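Simulate it, by all means, but write down what you did

Filed under: Opinion, Robots at Work, Standards

I have been writing test rules for household robots since 2017, and I'd like to use this column to have a moan about simulation. A friendly moan. I love simulation! I spend most of my working week inside rooms that don't exist, and I've grown fond of some of them. But the way we report what goes on in those rooms is a mess, and we've had long enough to tidy it up.

What set me off was a bid. Hinds, the housing association I do a bit of advising for, wants a few robot arms in its sheltered flats, the sort that can fetch a dropped remote or put a cup back on a shelf. Two suppliers went for it. One sent a thick pack for an arm called the Divora, and on the second page, in very large type, it said the arm had completed 1000 runs in simulation. The other supplier, Mistum, sent a thinner pack with a smaller number in it: 155 runs, listed one by one, with the failures left in.

Guess which one the room liked. People love a thousand. It's a lovely round number and it looks like hard work. I sat there turning pages, trying to find out what a run was, and I couldn't. Did it mean one reach? A reach and a grasp? A whole job from start to finish, with the cup ending up where the cup should be? Was every run in the same living room with the same lamp on, and the same mug waiting in the same spot? If you do the same thing in the same room a thousand times on a computer, you may well have done it once and then copied out the answer.

I rang the supplier and they were perfectly nice about it. They said they'd come back to me. They did come back, and what I got was a video with music on it.

So let me say what I think good practice ought to look like, and bear in mind this is one person's view and I've been wrong before (I once argued at some length that stop buttons should be blue).

Start with the room. If you test in a made-up room, keep the room. Save it, give it a version number and put that number in the report. It sounds so basic that I feel silly typing it, and yet I've asked for the room behind a set of results and been told it had been "improved since". Well, then your results belong to a room that's gone, and no one can check them, including you. We wouldn't put up with that from a kettle factory.

Then say what you changed between runs, and by how much. Lighting is the one I nag people over most. A great many simulated rooms are lit like a chemist's shop, everything bright and even, and the robot's cameras have a lovely time. Real flats have one lamp on and the curtains half drawn at four in the afternoon in November. I want dim rooms in the test set. I want big plain dark walls too, because a wall with nothing on it gives a camera very little to hold on to, and I want pictures hung on some of them and houseplants poking in from the side, the ordinary clutter of somebody's home. 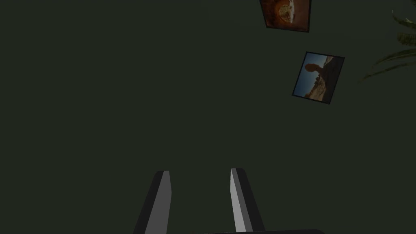 Next, the view from the wrist. Lots of arms carry a camera down by the hand, and people tend to record the nice wide view from across the room and throw the wrist view away, or keep it at such a poor size that it's no use to anyone. Keep both. When something goes wrong with a grasp, the wide view tells you that it went wrong and the wrist view often tells you why. I've settled more than one argument that way. And keep the dull stretches as well, please — the bits where the hand is open and empty and pointed at nothing much. Those are the bits people trim first, and they're where you find out whether the machine was dithering, or had lost track of the job, or was simply on its way somewhere.

I'd go further and say that trimming should be banned outright in anything you hand to a buyer. Cut your adverts however you like. A test record is a different animal. The Dirnomness trial, which I helped to write up, had a rule that a recording started before the arm moved and stopped after it had been still for 7 seconds, and that nothing in between could come out. There was a fair amount of grumbling over it, mainly about disk space. But when we came to read the results we could see every pause, and the pauses turned out to matter a good deal to the people who'd be living with the thing. An arm that gets there in the end but hangs in mid-air by your ear while it thinks is an arm that gets switched off by teatime.

Now, failures. Count them, and say what sort they were. I'd be happy with a very short list of kinds: didn't find it, didn't reach it, dropped it, put it in the wrong place, hit something. You can argue over the edges of those (we did, for a whole afternoon, over whether nudging a cushion counts as hitting something, and in the end we said yes if the cushion stayed moved). What you can't do is roll the lot into one success figure and leave the reader to imagine the rest. An arm that fails by stopping short is a very different thing to share a flat with from an arm that fails by carrying on.

I can hear the objection, as it's been put to me often enough over bad coffee. Small firms can't afford all this. Paperwork favours the big outfits, every new rule is another month of someone's wages, and if we make testing a misery then clever people will go and make something else. I do take that seriously. I've worked in a small firm, and I've been the person doing the paperwork at nine at night with a sandwich. But look again at those two bids. Mistum is tiny! They were the ones with the full list. The computer had already written most of it for them, and that's rather the beauty of simulation — every joint angle and every bump is sitting there in a file the moment the run ends. Writing it down costs next to nothing when you plan for it. It costs a fortune when you try to piece it together afterwards because someone like me has rung up.

The other objection is cleverer, and I've changed my mind about it a couple of times. It goes like this: simulation isn't the real world, so why fuss over the rules for it? Save your strictness for the physical trials. And yes, of course, no arm should go anywhere near a tenant on the strength of simulated runs alone, and I'd want that in bold on the first page of any standard. Rendered rooms don't have sticky jam on the lid or a cat. The fingers don't wear, the floor is usually perfectly level, and nobody has moved the chair since yesterday.

But the simulated results do get used, is my trouble with that argument. They get used in bids, in grant forms, in meetings where a tired person has four packs to read before lunch. They decide which machine gets the physical trial in the first place. If a number is good enough to put in large type on page two, it's good enough to be held to some rules. You can't wave it about when it helps you and then call it only a simulation when somebody asks to see the workings.

I'd also like every simulated picture or video that goes to a buyer to be labelled as simulated, on the picture itself, in letters you can read without your glasses. Some of them look very good these days. I've watched people in meetings say "oh, that's a nice flat" about a flat that was made on a computer. No harm meant by anyone, I'm sure, but those people went home thinking they'd seen a robot working in a living room, and they hadn't. A small caption in the appendix doesn't fix that.

Who should write the rules? My preference, for what it's worth, is for buyers to go first. Standards bodies do careful work and I'm glad of them, but they're slow, and a housing association can put a single page in its tender tomorrow morning. Tell us what a run is. Tell us which room, which version. Give us the untrimmed recordings from every camera you had, and the failures by kind. Label the pretend ones. If two or three buyers asked for the same page, suppliers would have it ready in a drawer by the next round, and the formal standard could borrow from it later.

Hinds has now done this, after a certain amount of badgering from yours truly. The new page went out with the second round of the bid, and the supplier of the Divora arm has asked for more time to fill it in. I hope they get it. I'd like to know what's inside that thousand, and there may be some very good work in there. Mistum sent theirs back the same day, with a note pointing out that my page had two questions numbered four.

I've fixed the numbering. If you buy robots, or build them, or share a kitchen with one, and you think I've missed something off the page, do write in. I'm still not sure what to do about arms that go on learning between the test and the delivery, and I'd welcome a sensible idea.

Last updated: August 11, 2024

Contact us | © Robots at Work. All rights reserved. | Back to top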